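드라튼(Drarton) 양손 조작 과제 중간 진행 보고
제출처: 플루데일(Pluldale) 기금 과제 관리팀
작성: 우즈마 하야트(Uzma Hayat), 연구 책임
보고 대상 기간: 10월까지

1. 이번 기간의 요지

지난 보고 이후 비닐 취급 작업에서 고장이 한 건 났고, 그 때문에 일정이 밀렸습니다. 먼저 그 말씀부터 드려야 할 것 같습니다. 다만 고장을 뜯어보는 과정에서 저희가 반년 가까이 붙잡고 있던 문제의 실마리가 나왔고, 팀 전체가 오랜만에 아주 신이 나 있다는 점도 함께 적어 둡니다. 얇은 비닐을 두 손으로 다루는 일이 왜 그렇게 들쭉날쭉했는지, 이제는 적어도 어디를 봐야 하는지 압니다.

사람이 다친 일은 없었습니다. 장비 손상은 오른손 검지 끝마디 하나와 힘줄 케이블 한 가닥입니다. 수리비는 부품과 운송을 합쳐 2,360유로이고, 예비비 항목에서 처리했습니다. 예산 변경 신청은 필요하지 않습니다.

2. 무슨 일이 있었나

오후 3시 조금 넘어서였습니다. 비닐을 한 손으로 잡고 다른 손으로 벌리는 동작을 연속으로 돌리던 중이었고, 그날 계획한 시도는 400회였습니다. 68회째에서 오른손이 비닐을 놓으라는 명령을 받고도 놓지 못했습니다. 손가락은 펴졌는데 비닐이 끝마디의 접합부에 끼어 따라 올라왔고, 제어기는 손이 비었다고 판단했습니다. 그 상태로 팔이 복귀 경로에 들어갔습니다.

왼손은 여전히 비닐의 반대쪽을 쥐고 있었습니다. 두 팔이 서로 멀어지면서 비닐이 팽팽해졌고, 힘 제한이 걸려야 할 시점에 걸리지 않았습니다. 운전자가 비상정지를 눌렀습니다. 기록상 이상 시작부터 정지까지 걸린 시간보다, 정지가 자동으로 되지 않았다는 점이 저희에게는 훨씬 무겁습니다. 안전 담당 부서에는 당일 저녁에 알렸습니다.

정지 후의 절차는 잘 돌아갔습니다. 두 팔의 전원을 내리고, 손가락을 수동으로 풀고, 끼인 비닐은 잘라서 조각째 봉투에 보관했습니다. 이 조각이 나중에 큰 도움이 되었습니다. 찢긴 자국의 방향만 보고도 어느 마디에 물렸는지 알 수 있었거든요!

3. 원인

원인은 두 가지가 겹쳤습니다.

첫째는 기계 쪽입니다. 끝마디 접합부의 틈이 손가락을 굽혔을 때는 닫혀 있다가 펴는 순간 살짝 벌어집니다. 두꺼운 천이나 상자를 다룰 때는 문제가 된 적이 없습니다. 얇은 비닐은 이 틈으로 들어가고, 마디가 다시 움직이면 물립니다. 새 마디와 쓰던 마디를 나란히 놓고 재 보니 쓰던 쪽의 틈이 눈에 띄게 컸습니다. 마모입니다.

둘째는 소프트웨어 쪽입니다. 힘 제한은 손이 물체를 쥐고 있다고 판단할 때만 낮은 값으로 바뀌고, 빈손일 때는 빠른 이동을 위해 높은 값을 씁니다. 그런데 빈손 판단을 손가락의 벌어진 각도 하나로 하고 있었습니다. 손가락은 실제로 벌어졌으니 제어기는 규칙대로 움직인 셈이고, 규칙이 틀렸습니다. 이 규칙은 단단한 물체만 다루던 첫해에 제가 직접 정한 것이고, 비닐 작업을 추가하면서 다시 검토하지 않은 것도 제 책임입니다.

비닐 취급 작업 모습

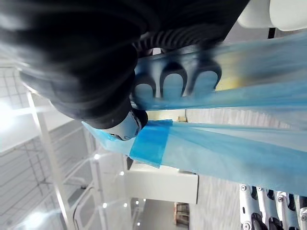
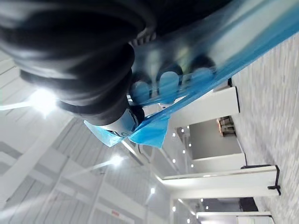

비닐이 어려운 까닭은 형태가 계속 바뀐다는 데 있습니다. 같은 자리를 잡아도 접힌 모양이 매번 다르고, 손가락 사이로 어느 쪽이 말려 들어갈지 미리 알기 어렵습니다. 지금까지 저희는 이것을 인식의 문제로만 여겼습니다. 과거 기록을 다시 돌려 보니 실패로 분류했던 시도 가운데 30회에서 같은 징후가 보였습니다. 손을 편 뒤에도 손목의 힘 값이 영점으로 돌아오지 않는 현상입니다. 그동안은 센서 잡음으로 처리하고 넘어갔던 구간입니다. 이 그래프들을 한 화면에 겹쳐 띄웠을 때 회의실에서 탄성이 나왔습니다. 안정성이 떨어진다고 속을 태우던 시도들 일부가 사실은 가볍게 물린 경우였던 겁니다.

4. 조치

끝낸 것부터 적습니다. 파손된 마디와 케이블을 교체했고, 같은 시기에 들어온 나머지 끝마디도 모두 분리해 틈을 측정했습니다. 기준을 넘은 것은 쓰지 않습니다. 빈손 판단에는 손가락 각도와 손목 힘 값을 함께 쓰도록 바꾸었고, 둘이 어긋나면 팔은 그 자리에 멈추고 운전자의 확인을 기다립니다. 양손이 같은 물체를 잡는 작업에서는 빈손 여부와 무관하게 힘 제한을 낮은 값으로 고정했습니다. 속도는 손해를 봅니다. 당분간은 그대로 둘 생각입니다.

진행 중인 것은 접합부 덮개입니다. 드룩포트(Drukport) 공방에서 얇은 탄성 소재로 시제품을 만들어 주었는데, 끼임은 확실히 줄었지만 끝마디의 감촉이 둔해져 비닐 한 겹을 집어 올리는 동작이 서툴러졌습니다. 두 번째 시제품은 손가락 안쪽을 비워 둔 모양으로 주문했습니다. 개인적으로는 이쪽에 기대가 큽니다.

아직 손대지 못한 것도 있습니다. 비상정지 뒤에 왼손이 물체를 계속 쥐고 있어야 하는지, 놓아야 하는지에 대한 기준이 없습니다. 비닐이라면 놓는 편이 낫겠지만 무거운 물체라면 이야기가 다릅니다. 안전 담당 부서와 초안을 쓰고 있으며 다음 보고에 첨부하겠습니다.

5. 일정과 예산에 미치는 영향

중단 기간 동안 양손 작업은 모두 멈췄고, 한 손 작업은 점검이 끝난 뒤 먼저 재개했습니다. 비닐 벌리기 작업의 성능 평가는 다음 기간 초로 옮깁니다. 과제 전체의 종료 시점은 바뀌지 않습니다. 여유로 잡아 둔 기간을 이번에 거의 다 썼으므로, 비슷한 일이 한 번 더 생기면 그때는 평가 항목을 줄이는 문제를 상의드려야 합니다.

인력 변동은 없습니다. 끝마디 예비품은 지금까지 고장이 난 뒤에 주문했는데, 앞으로는 손마다 한 벌씩 미리 갖추어 두려고 합니다. 비용은 현재의 소모품 항목 안에서 감당할 수 있습니다.

6. 다음 기간 계획

중단되었던 400회 연속 시도를 새 제한값으로 처음부터 다시 합니다. 이번에는 손을 편 직후의 힘 기록을 전부 남기고, 운전자가 눈으로 확인한 끼임 여부를 옆에 적습니다. 이 자료가 모이면 끼임을 팔이 움직이기 전에 알아차리는 검출기를 만들어 볼 수 있습니다. 원래 계획서에는 없던 항목이지만, 저희 팀에서 지금 가장 하고 싶어 하는 일이 이것입니다. 승인해 주신다면 덮개 시제품 시험과 나란히 진행하겠습니다.

사고 기록 원본과 끝마디 측정표는 요청하시면 바로 보내 드리겠습니다. 검출기 항목에 대한 의견은 다음 정기 회의 전에 주시면 계획에 반영할 수 있습니다.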